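3.2 Collection of the demonstrations

All demonstrations used in this paper were recorded in the Arnilgate laboratory by three operators (Hanane Lamrani, Chun-hung Chu and Tsz-kin Yip). None of them had used our leader arms before the study. Each operator first received a practice period of 51 minutes, and the recordings from this period were not kept.

We compare two ways of showing a task. In the first way, which we call hand guiding, the motors of the arm are set to a soft mode and the operator stands at the front of the cell and moves the arm directly. In the second way, which we call remote control, the operator sits at a separate desk and moves a pair of small leader arms, and the arms in the cell copy the joint angles. The two ways share the same control program and the same recording rate, so the later comparison concerns only how the motion was given.

The main task is block sorting by colour. Blocks lie on the floor of the cell in front of a bin with three compartments, and each block must be put into the compartment that holds its own colour. The cell and the two arms are shown in Figure 2. The order of the compartments, from left to right, is red, blue and yellow, and it was kept the same in all recordings of this task. The starting position of the blocks was chosen by the operator, with the single rule that every block must be reachable by at least one arm. 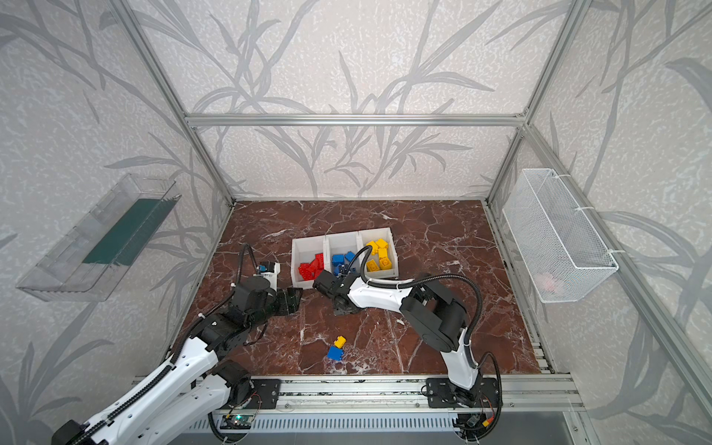 Figure 2. The two-arm cell during the block sorting task, with a blue block and a yellow block on the floor in front of the bin.

3.3 Hand guiding and remote control

We collected 105 demonstrations by remote control. For hand guiding we stopped earlier, when the operators reported that their shoulders were tired, and this is one reason why the two sets are not of equal size. In Section 5 the larger set is reduced by random choice before any comparison is made.

Hand guiding has a clear advantage at the moment of contact. The operator feels the weight of the arm and can feel when a finger touches a block, so the grasps are calm and there are few corrections. However, it is difficult to guide two arms at the same time. Most operators moved one arm to a waiting position, let it rest there, and then guided the other arm. A policy trained on such data learns this waiting also, and it becomes slow. There is a second problem -- the hands and sleeves of the operator appear in the camera images, and they will not be there when the robot works alone. We tried to cover these regions with a mask, but the results were not stable and we do not report them.

Remote control does not have these two problems. The operator can move both arms together, and the camera images contain the same kind of view that the policy will receive later. The price is that the operator has no sense of touch. In the early recordings several blocks were pushed away by a closed finger before the grasp began. For this reason we asked every operator to follow a short procedure: stop above the block, open the gripper fully, look at the wrist view, and go down only after this check. The procedure makes each demonstration longer, but after it was introduced we had to reject only 9 recordings.

The wrist view was more important than we expected. From the operator's desk the far side of a small object is often hidden by the arm itself, and the distance between finger and floor is hard to judge.
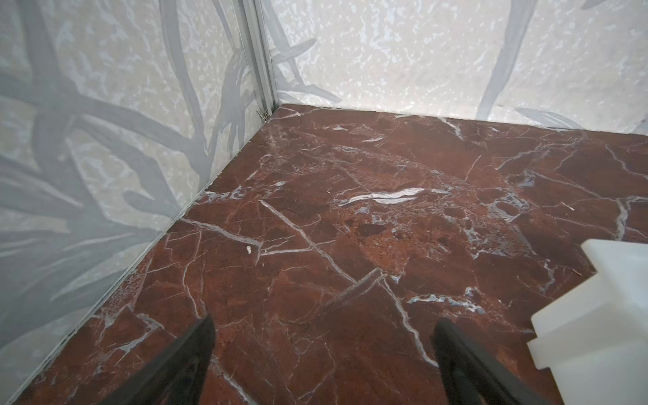

In the wrist view both fingers are always visible, and the operators learned to use the gap between them as a kind of sight. They placed the object in the middle of this gap first and corrected the height afterwards. Yu-ting Tang examined the recorded joint angles and found that this habit appears in the data as a short sideways motion before the descent. We kept it, as the policy can see the same view and may profit from the same strategy.

The pattern of the floor is a possible difficulty for this strategy. A pale object on a floor with pale veins gives a weak edge in the image, and two operators mentioned this without being asked. We did not change the floor. A plain surface would make the task easier for people and for the policy, but the workshops at Sistumton, where the method should be used later, do not have plain surfaces either.

A recording was accepted when the object reached its target and no arm had entered the safety stop. Recordings with one failed grasp followed by a successful one were also accepted -- we consider them useful, because they show how to recover. Cheng-en Yang checked all recordings a second time and marked the start and the end of each grasp by hand. These marks are used for the division into segments described in Section 4.1.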